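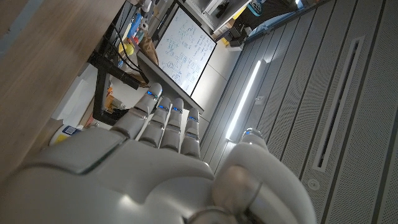
How long does it take before you can write with the other hand? For me it was two months until other people could read it, and I still write slowly.

I broke my right wrist in October, on the stairs of the tram stop at Granalari. There was no ice and I was not running. I was carrying a bag of onions and I missed the last step. At the hospital they gave me a cast up to the elbow and a paper with exercises for the fingers, and they told me to keep the arm high at night. My right hand was the one I used for everything, so I went home and could not open my own door without putting the onions on the floor.

The first days I typed with the left hand and this was not so bad. What I missed was the pen. I make my shopping lists on paper, I write in a diary, and at work I fill in forms which must be signed. My first signature with the left hand looked like a small insect had walked over the line. The woman at the bank counter compared it with the old one for a long time and then called her colleague.

So I bought a school notebook, the kind with wide lines and a thin line between them for the small letters. I bought it at Khondokar, the stationery shop behind the market, together with a pencil that has three sides. It cost 775 for the two things, and I thought this was a lot for a pencil and some paper, but the paper is thick and it does not tear when you press too hard. I pressed too hard all the time.

I began with lines and circles, as children do. Then the letter l, then e, then the two together. I had forgotten how many decisions there are in one letter. With my right hand I never thought where an "a" begins. With the left I had to stop and look at an old letter to find out, and I discovered that I begin mine at the top right and go backwards. The "s" was the worst. The "k" was surprisingly good and it is still my best letter.

Some things I learned, in case you are in the same situation:

- Turn the paper. I turn it to the right so that the top left corner points up, and my hand stays under the line. Before this my sleeve was grey every evening.
- A pencil is better than a ballpoint for the first weeks. You push the point across the paper when you write with the left hand, and my cheap ballpoint did not like to be pushed.
- Write big. My letters became small by themselves in December.
- Do 12 minutes and then stop. I tried half an hour and my thumb hurt until the next day.

I also tried copying texts, as I had nothing to say that was worth so much effort. First the back of a packet of Orulik biscuits, in two languages, then recipes, then a whole chapter from a travel book about rivers. The recipes were useful. I have now a left-handed recipe for bean soup on the fridge, and everyone who comes to my kitchen asks which child wrote it.

The cast came off and I expected that I would go back to the right hand the same afternoon. It was not so. The wrist was thin and stiff, and the skin looked like it belonged to an older person. For a while both my hands were bad at writing, in different ways. The right one knew the shapes but got tired after one line. The left one was patient but had no style. I went to a physiotherapist on Kisomgate street every Monday and squeezed a ball of green putty, and between the visits I wrote one page with each hand. When I compare the pages now, the left page is often the more readable one. My right hand had become lazy over the years and joined everything into waves.

I have read on several websites that writing with the other hand makes you more creative or wakes up half of the brain. I did not notice anything of this kind. I noticed that I became slower and that my diary became shorter, and some evenings I wrote only the weather and what I ate. Reading it again, I like these short entries more than the long ones from the summer, which complain too much about my work.

The right wrist is almost well. It hurts when I pour from a full kettle and when the weather changes, and turning a key is still not pleasant. I sign with the right hand again and the bank is satisfied. But the diary I continue with the left, and I have started the second notebook. The "s" is still ugly. If somebody knows a trick for it, please write it in the comments.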